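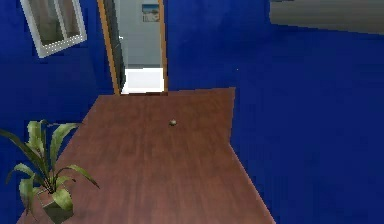 Seyoum asked under my last post whether a wood kiln is worth all that lost sleep. Yes! A hundred times yes!

We fired the big one at Pretonley over the weekend - 37 hours of stoking, 18 of them on my shift, and I'd go again on Monday if my arms would let me.

200 pots went in, mostly mugs and small jars (plus one huge bread crock I've been fretting over since April).

Trying the Helta clay for the first time too. It throws like butter and I'm already hooked on it.

Ash glaze is the old recipe with a bit less feldspar. I love not knowing what the flame will do with it.

Door comes down at 7 a.m. - I'll post the crock first.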